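Orkunholm Kitchen Table: Mugs and Milk

Gallery 13 in the tableware series. The set is kept small on purpose, with one white mug, one carton and plenty of clear surface between them and the floor. Text by Fuad Kahsay. 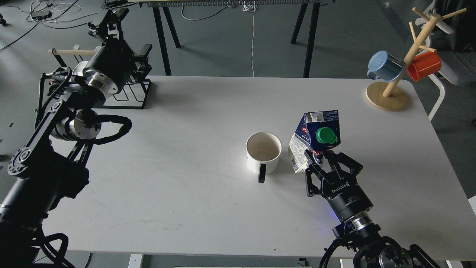 White mug with a black handle, and the milk carton with the green screw cap. 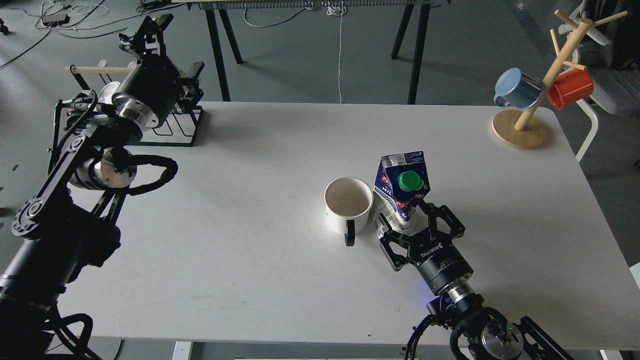
The white mug is ceramic and goes with most of what we already have on the shelf at Orkunholm. Pale interiors like this one pick up a tea stain quickly. A paste of baking soda and water takes most of it off, and we leave the scouring pads in the drawer.

Cartons with a screw cap are easier to close again than the fold-open kind, but they crease when held tightly. Pour slowly and keep the cap side up.

The Tsegaye gallery has 182 pictures of plates and bowls. Glassware is filed under Mirberg. Prints can be ordered in October, and orders for the Gindirero set go on the same form.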